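The Doken Entry

Members of the Prernlow Shared Workshop are reminded that a bench is assigned for one build at a time. The bench at the back was assigned in October to the Doken, a two-finger gripper to be carried in the hand until an arm could be found for it. 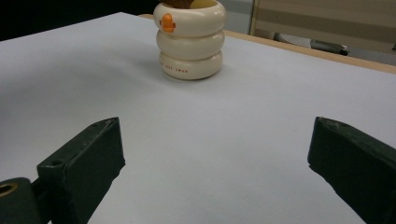

Albertina Tavares

The application for the bench ran to six pages. Under "Purpose" the applicant had written: to pick up a thing and put it down again. The workshop accepted this as sufficient.

Materials were entered in the log on the first Sunday. The fingers were to be dark green, as was the block that held them, and a brass-colored bushing was to be set into the block. The applicant, a retired ferry inspector named Sampaio, signed for each part separately and asked that the time be noted beside his signature.

A test object was required under Rule 3. Sampaio submitted a cream-colored piece made of three rounded rings, with a small orange figure on the top ring and red lettering on the bottom one. The clerk asked what it was. Sampaio replied that it belonged to his granddaughter in Damness, that it was on loan, and that he would be obliged if it could be entered as "round." It was so entered.

Attempts were to be recorded singly. Attempt 100 was recorded at nine in the evening, with the remark "slips at the wide ring." The remark appears again many times in the same hand. At attempt 212 there is no remark, only a line drawn across the column with a ruler.
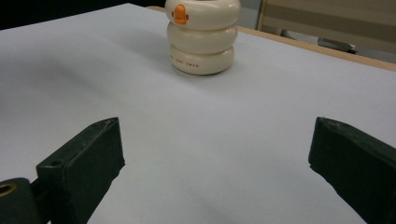

Why build a gripper to be held in the hand before fitting it to an arm?
A hand-held gripper lets the builder test the shape and grip of the fingers first, without motors or wiring for an arm.

The workshop wrote to Sampaio in the spring to ask whether the bench might be released. He answered by return mail. The fingers closed evenly now, he wrote, and the fault had been in his own wrist – he had been hurrying. He requested one further evening, which was granted.

Attempt 306 is the last in the log. The remark reads "lifted, held, returned to table." Beneath it the clerk has added the time and the words "test object signed out to Damness."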